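Stokik hand-held gripper: first impressions
Posted Aug 12, 2023

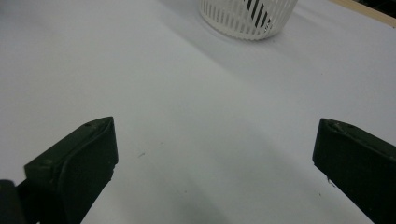
The Stokik with its fingers open, white basket at the far side of the table.

I bought the Stokik kit from Harum in January and only got it built last month. It came with the body, the camera mount, two fingers, a bag of screws and a printed guide of 30 pages. The guide is fine up to the wiring, where two of the drawings are the wrong way round. Allow an evening.

You hold it like a fat pistol grip and squeeze to close the fingers. The spring is stiffer than on my old Homine, and my hand gets tired after 100 or so grabs in a row. Homine's trigger is better. The Stokik's fingers are chunkier and open wider, so I can come at a thing from a bad angle and still get it.

The fingers have picked up some scuffs along the top. A spare pair costs extra and takes two weeks to arrive.

Battery life is good. I logged 1060 grabs before the first recharge.

Yu sell a softer spring that is meant to fit. I have ordered one and will post again when it's in.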